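OK so I've been quiet on here for a couple of weeks and a few of you asked how robotics club is going. Long answer incoming, grab a snack

First, for the new people: I'm a second-year at Bodthorpe and I help run the student robotics club. Our project this year is teaching an arm to tidy up a room. Small stuff! Put the bottle back, put the thing on the shelf, that level. My mom thinks we're building a butler and I've stopped correcting her

We named the project Toprak. There was a vote, it was close, I'm still bitter (I wanted Skonex, which the other half of the club said sounds like a foot cream)

Anyway the part I wanted to talk about is the demos. The arm learns from people doing the chore with hand-held grippers, over and over, and then we train on all of that. So most of what I do in robotics club this semester is... housework. Slow, careful housework

And it's harder than you'd think! You can't rush it. You can't reach in with your free fingers when something slips. My first evening I kept going for things with my thumb like a normal human and Heloísa Honorato, who leads the data side, made me throw out every one of those takes

She was right, I looked at the plots later and they were a mess

Current count as of last night is 3,081 demos. We need to get to a number I'm not going to type because it makes me tired

We split into shifts of 25 minutes because after that your wrists start to complain and you get sloppy. Nikau Pirihi did two shifts back to back and then couldn't open a jar of salsa at dinner, so now it's a rule

Things I've learned about myself: I always grab with my right first. Always. We checked. Which means if I did all the demos the robot would be as lopsided as I am, so we swap people a lot and I've been told to lead with the left for a while. It feels like brushing your teeth with the wrong hand

Also the room matters way more than I expected. Same chore, same table, you shift the flowers a little and the old version of the model just gives up. So between batches we move stuff around, and we write down what we moved in a shared sheet that has gotten very long

Some from the table corner, sunflowers in every one of them

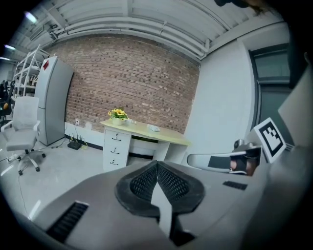
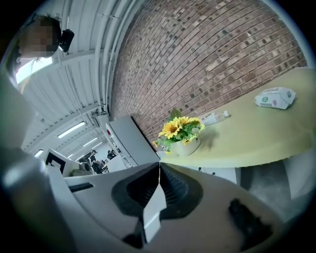
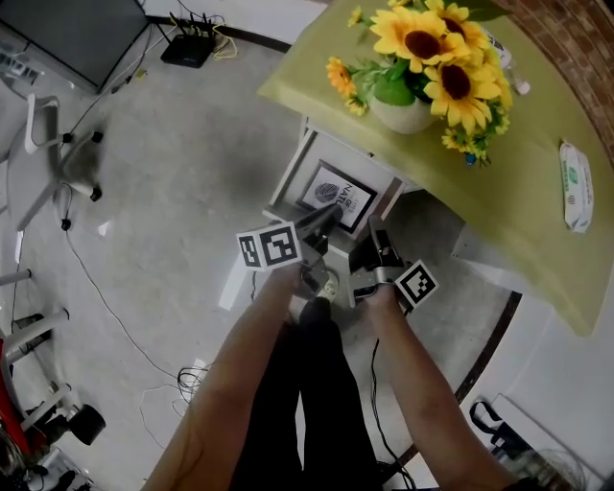 Where we're at: the last training run got through 16 tries at the bottle task before we called it a night, and it did fine on more of them than I was ready for. Shelf task, not so much. It goes to the right spot and then sort of hovers there like it forgot why it walked into the kitchen

Nikau thinks the shelf is a data problem and wants more demos from low angles. Heloísa thinks our labels are off by a few frames and wants to fix that first. I've changed my mind 3 times and I'm currently on team labels, mostly because it means fewer squats for me

We're showing it at the Timcombe open evening in December, so there's a deadline now and everybody has suddenly gotten very good at showing up on time

If you're at Bodthorpe and want to come do a shift, please do -- you don't need to know any code, you just need patience and sleeves you can push up. First-years especially! I couldn't solder or program when I joined and they still let me in

Someone in the replies asked if it gets boring. A bit, yeah, around the middle of a shift. I put on podcasts. Send me podcasts, I've run out of the one about shipwrecks

Ok going back in, it's my turn and I have to start with the left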